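Filed under: Work & Jobs > Kitchens, Canteens and Catering > Automation

Is a robot arm really going to take work off my crew?

Posted by Jessie Lamont

I run the lunch kitchen at a packing plant. Management has been talking to Zirkbridge about putting an arm on our prep counter, and I got to spend part of a morning at their test bench. The plan as it was sold to us: the arm clears and sets out the counter, and two of my people "move up to supervising." There are 19 of us and I have heard that word before. In May it was the Tadon ticket screens, which were going to free up a person and mostly gave one person a screen to apologize for.

What I saw was toy fruit and a few dishes spread on a white table with plenty of room between everything. My counter at 11:30 has no room between anything. Has anyone worked next to one of these? What changed for the people, as opposed to the brochure?

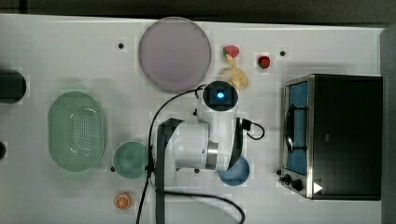 Eberhard, 13th September

I'm adding the town because somebody will ask, and yes, this is the same outfit that did the Zernico site. The bench is the sort of thing in my picture. The engineer was polite and answered what I asked, except when I wanted to know who wipes the arm down. It has cables hanging off it and I can't see those going anywhere near soup. He said that would be "part of the workflow." Whose?

Evander Purves

We had one for 5 months at a commissary kitchen. It did not replace anybody. It did change who got the boring part. Before, a new hire would clear and sort dishes and learn where things lived while doing it. After, the new hire stood by the arm and put things back where the arm expected them. Two of ours quit over that, and I don't blame them. Ask for it in writing that "supervising" comes with supervisor pay. Ours didn't.

Also ask what the stop button does to your lunch line. Somebody has to be allowed to press it without filling out a form afterward.

Seon-mi Nam

Job titles are where I would push hardest, and I say that as a shift lead who signed off on one of these too fast. Get the vendor to list every task by name, then mark which ones a person still does. On our list "tidy counter" was one line, and it hid a dozen jobs. Look at your own second picture: there's a ketchup bottle lying on its side on top of a black box, with cables draped over the box too. In my kitchen that bottle is one second of somebody's attention, and they don't even know they did it. Ask Zirkbridge to show you that move from start to finish, with your bottles, on your counter, at your busiest hour. Then ask them to do it again with a wet one.

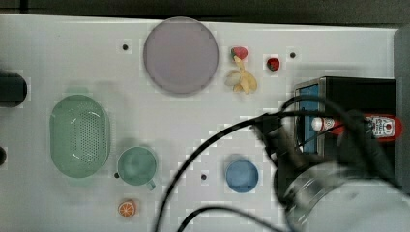

Pay is the other half. Our savings estimate was 900 hours a year and I never found out where the number came from. It left out the time my people spent setting things straight for the machine before each shift. If they hand you a figure like that, ask whether it was measured in a kitchen or at a table, and who was standing there helping.

I'm not against the thing. My wrists would have loved one for the heavy trays, but trays weren't on the list.

Calum Guthrie

It'll be fine, people said the same about dishwashers. Just get training for everyone and be positive about it.

Jessie Lamont

Thanks Evander and Seon-mi, the task list is going to management tomorrow, with the pay question at the top. Calum, we still have three people on the dishwasher.

Related posts
Who cleans the equipment when it isn't in anyone's job description?
Ticket screens in a small kitchen, worth it or not
Moved to "supervisor" with no raise, what can I ask for?
Can I refuse to train on a new machine during my break?
Lifting heavy trays with bad wrists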